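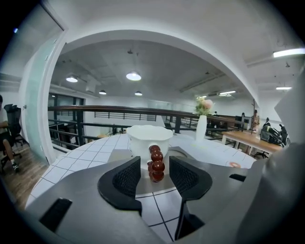
When does the Laronmont bead and button fair open this year?

The doors open at 10 a.m. on the last Saturday of the month, in the old Prandley mill, and the fair runs until 6 p.m. both days.

Jul 8, 2022 — The Laronmont bead and button fair is back at full size, and it has more to see than ever! The fair took a smaller form last February, when it squeezed into the town library for a single afternoon. Even so, 1234 people came through, and the line for the button tables went out the front door and past the bike racks.

The summer fair has the whole ground floor of the mill, with 34 sellers signed up so far. Bateo, the glass shop on the river road, is bringing its lampwork torches and will make beads on the spot both mornings. Anyone who has only seen finished beads on a string should get there early for that one. Watching a rod of glass soften and wrap around a wire is a treat, and the front benches fill up fast.

Bogdan Buttons is coming too, with drawers of old coat buttons sorted by color (bring a sample of your fabric, the light in there is good enough to match by). The shop says it has taken in a large estate collection over the spring and will put out all 2833 buttons from it, priced one by one. Most are shell or horn, with a few pressed glass ones that collectors will be after.

There are eight workshops over the two days. Beginners can learn to knot between beads, finish a necklace with a clasp that holds, or restring a broken one. A longer class on Saturday afternoon covers bead looms, and all the thread is included. Kids can join the stringing table at any time without signing up — just find a chair.

Entry is $4 for adults and free for anyone under 12. Workshops cost extra and can be booked at the mill office or at the library desk. Last year's loom class filled up in two days, so don't wait too long on that one.

Parking is behind the mill, and the Prandley shuttle will stop at the side gate every half hour. The café upstairs will be open both days, with the cherry cake back on the menu. Sellers who still want a table can ask at the mill office through next week.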